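Questions and answers for charter guests
Staltelis Sailing, home port Istance
Last changed: 2023-07-27

Do I need a license to charter one of your boats?

For a bareboat charter, yes. One person on board must have a license that is accepted in the country where you sail, and a second person should be able to steer and handle lines. Please send us a copy when you book. If you have no license, you can take the boat with one of our skippers. In this case the skipper sleeps on board and needs a cabin of his or her own.

How many people can sleep on the Gakel?

The Gakel has berths for eight, but two of these are the saloon settees and we find it more comfortable with six. In the forward cabin the berth is wide at the head and narrow at the feet, so tall guests usually prefer the aft cabins. The smaller boat, Kozma, sleeps five.

Is bedding included?

Sheets, one pillow and one blanket per person are included. Towels are not. You can order them from Britta Kuhlmann in the office until the evening before you arrive.

What should we pack?

Soft bags, please. A hard suitcase does not fit in any locker and it will travel with you in the cabin the whole week. Bring shoes with light soles which you do not wear on land, a warm layer also in summer, and your own sailing gloves if you use them. Lifejackets and harnesses are on board in adult sizes. For children we need the weight of each child in advance.

What is in the galley?

A two-burner stove with oven, a refrigerator, pots, a kettle, cutlery and mugs for all berths. The oven is small and takes some time to become hot.
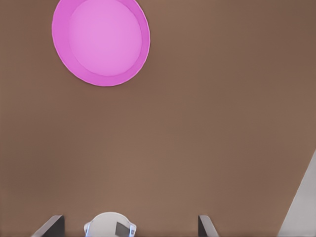 Food for the first evening is something you should think about before you arrive, as the shop at the marina closes early. We can have a box of groceries put on board if you send the list to the office two days before. When you fill the lockers, put heavy things low and close every door with its catch. Plates with a raised rim, like the pink one, are a good choice for eating under way, because sauce stays where it should when the boat heels. Glass bottles go under the saloon floor, where there is a net for them.

When can we come on board, and when must we leave?

Boats are ready from 5 in the afternoon. The handover takes an hour or a little more and your skipper must be there for all of it. On the last day we ask you to be back in the harbor the evening before and off the boat by 8 in the morning.

Who does the handover?

Normally Tibor Major. In October, when we have fewer boats out, it can also be Csenge Szilágyi. Both will show you the engine, the gas valve, the toilets and the reefing lines. Please ask them everything – also the small questions.

How much is the deposit?

The deposit is 2000 euros for either boat. It can be paid by card at the office and is released after the boat has been checked, including the hull and the propeller. You can also take a deposit insurance with a company of your own choice, but we still need the card.

What happens if the weather is bad?

The skipper decides if the boat leaves the harbor. We may ask all boats to stay in when a gale warning is given for our area. Days spent in harbor are not paid back, but if you cannot sail at all on your first two days, Shuzhen Han will look for other dates with you for a shorter trip.

Must we fill the fuel tank?

Yes, at the fuel dock on the last afternoon. There is often a line, so come early. Keep the receipt and give it to us with the keys. Water can be filled at our own pontoon without cost.

Can we bring a dog?

On Kozma yes, on the Gakel no. There is a cleaning fee, and the dog needs its own lifejacket.

I still have a question. Whom can I ask?

Write to the office with your booking number in the subject. Etelka Fekete answers messages on weekdays. During your charter please use the telephone number on the card beside the chart table – it is answered also at night.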